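Section 9. Recording Two-Handed Cloth Tasks

9.1 Scope

This section covers the recording of example runs with a pair of hand-held grippers on clothing and bedding. It applies to work done in homes and other furnished rooms. Bench recording is covered in Section 7. Pairing the grippers and setting the clocks are covered in Section 4 and must be complete before you start.

9.2 Before you begin

1. Charge both grippers and clear the storage cards. A card with less than 200 minutes of free recording time should be replaced.
2. Check that each cable is seated and that it hangs free of the jaws through their full travel.
3. Wipe both lenses with the dry cloth supplied in the kit.
4. Open and close each gripper fully three times. The jaw reading on the session screen must return to zero each time. If it does not, repeat the jaw setting in 4.6.
5. Enter the site code, the operator name and the task name. Use the task names in Appendix C as written. "Fold sweater" and "Fold knitwear" are stored as different tasks and will not be merged later.

CAUTION: Do not wear rings, bracelets or loose cuffs while recording. Knit fabric can carry a cuff into the jaw slide.

9.3 Setting the start state

1. Place one garment on the work surface. A made bed, a table or a sofa may be used.
2. Disturb the garment by hand so that it does not start in the same shape as in the previous run. Twisted, bunched and inside-out starts are all accepted.
3. Leave the room as it is. Do not straighten curtains, close doors or remove bags and blankets unless they are in your path.
4. Stand where both arms can reach the garment without a step. If you must step, do so before the first grasp.

Note: Direct sun from a window is allowed. If the session screen shows the exposure warning for more than nine seconds, change your standing position and start a new run. Do not draw the curtains during a run.

9.4 Recording the run

1. Hold both grippers open above the garment and press Start on the right-hand unit. Wait for the double tone.
2. Keep still for two seconds. The system uses this period to fix the starting position of each unit.
3. Close the first gripper on a single fold of fabric. Take enough cloth to fill the jaw pads but do not force the trigger past the second stop.
4. Bring in the second gripper and take hold at another point. Raise and spread the fabric between the two units. 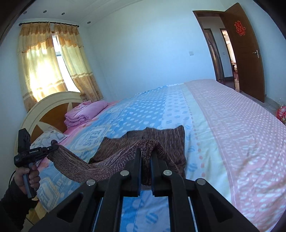 5. Keep the working jaws in view of at least one camera at all times. A lifted fold may hide one unit from the other for a short period. This is acceptable as long as neither unit leaves the work area.
6. If a grasp slips, take hold again and continue. Do not stop the run. Slips followed by a second grasp are kept in the training set and are labeled during review.
7. Lay the garment down in its final state, open both grippers and raise them clear of the fabric.
8. Keep still for two seconds and press Stop.

CAUTION: Do not pull against a snagged thread. Open the jaws, free the thread by hand and mark the run as void.

9.5 Marking the run

Mark each run on the session screen before starting the next one.

Good: the garment reached the final state given in the task sheet.
Partial: the run was recorded in full but the final state was not reached.
Void: a hand touched the garment during the run, a unit lost tracking, or another person handled the cloth.

Partial runs are not to be deleted. In the Cerkitia collection, 2,111 runs were submitted and 94 percent passed review, with partial runs included in that count.

9.6 Upload

1. Dock both units and wait for the status light to turn steady.
2. Select Upload pair. Uploading a single unit produces an orphan file that must be matched manually.
3. Do not erase the cards until the session list shows Received for both units.

Questions about task names go to Leonie Frei. Requests to restore a voided run go to Euan Purves and must give the site code and run number.

Section revised July 29, 2018. Replaces the cloth handling notes issued with the first Zeverari kit.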